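Slide 1. Title

Thanks for having me. I've got 20 minutes and will leave time for questions. The talk is on the housing supplement and the change to how rent arrears deductions work from February.

Slide 2. Where we are now

A tenant on the supplement who falls behind can have money taken from their payment and sent to the landlord. At present there is no upper limit once two deductions overlap. In Jollstead we looked at 92 households with a deduction in place. 49 of them had more than one running at the same time.

Pause here. Ask if anyone works with tenants in Sondale, as the rules there are slightly different.

Slide 3. What the government proposes

A cap of 17 per cent of the payment, all deductions together. Landlords still get paid, over a longer period. The opposition says this rewards people who don't pay. Their spokesperson's line on the radio was that arrears would "balloon". No figures were given.

Slide 4. The argument about landlords

Take this one seriously. A small landlord with one flat does feel a slower repayment. On a debt of 1000 the wait could run well past a year. The Cruickshank paper suggests a bridging loan from the council. I think that is workable but the paper is thin on who carries the risk. Skip the table if short of time.

Slide 5. What is missing from the bill

Nothing on notice periods. A tenant can still find out about a deduction on the day the payment arrives short. We asked for 14 days' written notice and it was left out at the second reading. Also nothing on appeals while a deduction is running.

Slide 6. What to ask your representative

Will they back the notice amendment? Will the cap cover old debts as well as new ones? When will the Venero pilot results be published?

Slide 7. Questions

Repeat each question for the people at the back. Handouts are by the door. Contact details are on the last page. 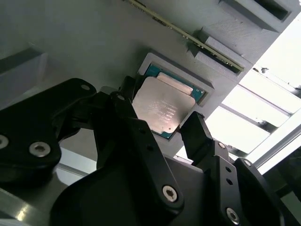 Processor in a grey 3D-printed fixture plate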